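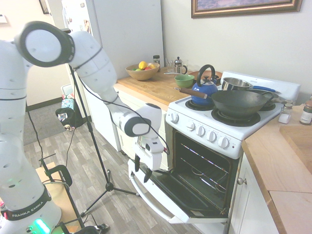 Blog > Work notes > Test kitchen

September
by Darmawan Khoo

The door protocol at Plarilen used to be a person, a timer and a clipboard. You opened the oven, lowered the door to its stop, closed it, and made a mark. A full run on a hinge was 1000 cycles, split over as many shifts as it took. I did my share of those runs when I started at the Nullville kitchen, and I can report that the quality of the data fell off well before the quality of the hinge did.

The arm has been on the door protocol since spring. I have been asked by a few former colleagues what that changed for the people who work in the room, so I am writing it down once.

What the arm does

It is a Franka arm with a two-finger gripper, and it stands in front of the stove. It opens and closes the oven door, moves light cookware between burners and counter, and turns knobs. The door work is the bulk of the schedule. Knob work is second. Cookware is a distant third and still needs a person in the room for all of it, by our own rule.

Jobs come from Posta, our scheduling tool. Posta started as a way to book the kitchen so that two groups would not show up for the same stove, and it has been extended several times by whoever had a free afternoon. It now holds the motion programs, the run counts and the stop codes. The interface still calls every job a "booking" and every fault a "cancellation." New staff find this confusing for a week and then start saying it too.

We run the protocol in an ordinary kitchen layout with ordinary clutter on the counters. There was a long argument about whether to clear them. The clear-counter side wanted repeatability. The other side pointed out that customers own fruit bowls. The second side won, and the counters stay stocked with whatever a household would leave out.

What people used to do

Before the arm, the kitchen had a fixed rotation. One technician cycled, one recorded, and they swapped at the half hour. The recorder's sheet was called the Namboodiri, after the person who laid out the original columns, and it had a free-text field at the right for anything odd. That field turned out to be the most useful part of the whole procedure. People wrote things like "heavier near the bottom" or "clicks when warm." Two of our better hinge findings began as remarks in that column, written by somebody who was bored and had a hand on the door.

The arm does not write remarks. It logs joint torques, gripper width and a stop code. The torque log is far better than a person's memory for slow drift, and we have used it to catch a spring going soft long before anyone would have felt it. It is much worse at "clicks when warm." We had no microphone on the setup for the first months, and when we added one, nobody had been assigned to listen to it.

What people do now

The two rotation jobs are gone. Both technicians are still here, and their titles are unchanged, which has caused some trouble with pay grades that I will leave out. Their day is now three kinds of work.

Setup takes the first part of the morning. The arm has to be referenced to the door, and the door is never quite where it was. Stoves creep when they are opened and closed all day. Someone measures the offset, enters it in Posta, and walks the arm through one slow cycle with a hand near the stop button.

Clearing stops is the second kind. In the last full month the door protocol produced 127 stops. Of those, 69 were the same fault: the fingers lost the handle partway through the lowering motion. Another 13 were force limits tripping for reasons we never established. The remainder were small things, each with its own code. A stop takes a minute or two to clear, but it can come at any point, and the technicians say the interruptions wear on them more than the old cycling did. I believe them. Cycling was dull and predictable. You could think about something else.

The third kind is review, and it has grown the most. Every stop has a stretch of video attached, one view from a fixed camera and one from the wrist. A technician looks at both and assigns a cause. The fixed view settles most cases quickly. The wrist view is for the last few inches before contact, where the arm blocks the fixed camera.

Reading wrist views is a skill, and we did not budget for it. At very close range there is often little to go on except broad shapes: a gray surface, a pair of pale ridges across it, a bright streak of reflection low down. A reviewer learns what the light does along an edge and judges the approach from how those bands move from one image to the next. A single image is seldom enough for a cause, and our guidance is to enter "undetermined" when the reviewer has only the one. For a while people were reluctant to use that code. They thought it looked like not doing the job. We had to say in a team meeting, twice, that a guessed cause costs more than an empty one, and the use of the code went up after the second time. 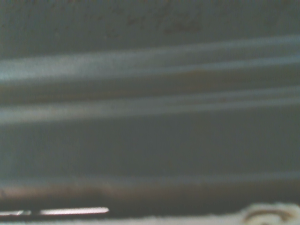
Hours and pacing

The arm can run without breaks, and the first schedule assumed it would. That schedule lasted nine working days. Stops do not wait for lunch, so lunch was moved, then shortened, then eaten standing up next to the stove. We now hold the arm between noon and 1:00 p.m. and for a quarter hour in mid-afternoon. Throughput fell slightly. Review errors fell by more, going by our own spot checks, which are small and which I would not put in a report.

Nights are a separate question. Management would like unattended runs. The technicians are against them, and so am I for the moment. With the present rate of lost grips, an unattended run would mostly be an arm sitting at a stop code until 7 a.m. — safe enough, but no use to anyone.

Skills that moved

Some knowledge has left the room. The people who could judge a hinge by feel are out of practice, and the newest technician has never run a manual protocol at all. In July I put a short manual session back on the calendar. Each technician opens and closes the door by hand for ten minutes before a run and ten minutes after, and fills in the free-text column on an old Namboodiri sheet. It was received as a nostalgic gesture. The sheets have since turned up one loose door stop that the torque log had folded into normal variation, and the complaints have mostly ended.

Other knowledge has arrived. Both technicians can edit a motion program now. One of them rewrote the approach to the door handle so that the fingers come in lower, and the lost-grip stops dropped off enough that I expect next month's table to look different. That change came from clearing the same fault over and over. I doubt an engineer working from the logs would have found it as fast.

Open items

The microphone channel still has no owner. I have asked for two hours a week of somebody's time.

Posta needs a field for remarks. It has a comment box, but the box attaches to the booking and closes when the booking does, so anything noticed during cleanup has nowhere to go. At present those notes go on paper and I type them in.

The pay grade question is with the people who handle pay grades.

Knob protocol numbers will be in the next post, once the reference procedure for the front panel is settled. We have two drafts of it and they disagree about where to start.

Contact Darmawan Khoo | © Darmawan Khoo | Back to top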